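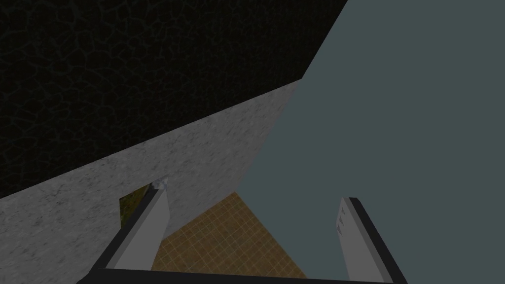

Figure 2.1 Wrist camera view in the Stasuma simulator, gripper open.

Chapter 2
Frames and Viewpoints

The student project in this book runs in Stasuma, release 3099. Each team controls one simulated two-arm robot in a furnished room and submits its code to the Cumness course server. A run lasts 2000 steps. Before any arm is moved, the team must be able to state a point in the wrist frame and convert it to the body frame.

A wrist camera turns with the hand, so level floors and upright walls can appear at any angle. A body camera keeps a fixed relation to the base - its view changes only when the base moves.

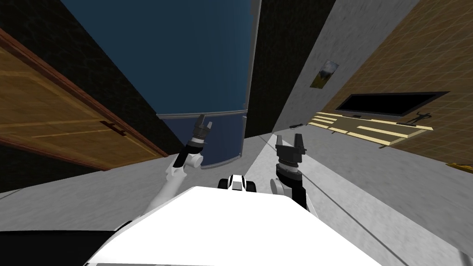
Section 2.1 defines the two frames and the transform between them. Section 2.2 treats wide-angle distortion, which must be removed before distances are computed. The Memon exercises at the end of the chapter use 600 stored poses. Teams entering the Traston round should complete all of them.

2.1 The Body Frame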